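Setting and Clearing: Where the Table Task Stands
Automation Notes, 23 December 2021

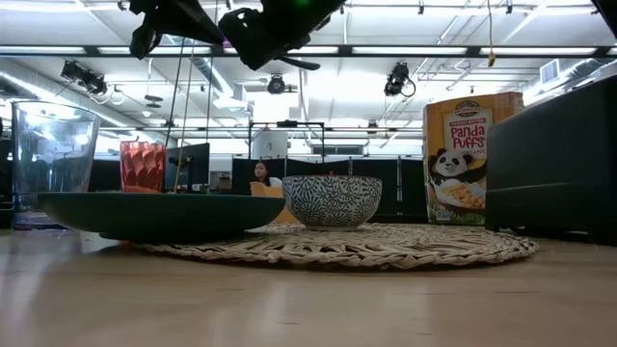 Table clearing is the household chore we get asked about most, and the short answer is that it remains slower than a person by a wide margin. Hjalti Nørgaard's group at Oltham ran 22 clearing trials in July with a two-finger hand and the Driso grasp planner. Opaque dishes with a tall rim gave little trouble. A deep patterned bowl can be pinched at the lip, and a dense blue and white print gives the stereo matcher plenty to work with. A wide, shallow bowl in one dark color is harder, and a clear tumbler is harder again: the depth map tends to return whatever stands behind the glass. Of the 22 trials, 5 ended in a failed grasp, and 3 of those were on clear glass. Cereal boxes are easy to locate but crush if the force limit is set for ceramics.

The woven placemat deserves its own line. When a bowl is dragged before it is lifted, the mat moves with it and every stored pose on top of it is wrong. Kirkegaard's controller now lifts straight up by 5 mm and takes a second reading before any sideways motion. That costs time but removed the error in bench tests.

Shop-floor work is further along. Jalen Montoya reports that the Warau cell handles 800 identical trays per shift without a stop, which says more about identical trays than about the arm. Mixed dishes on an ordinary table are still a research task. Trial logs and force settings are available from the Oltham group on request.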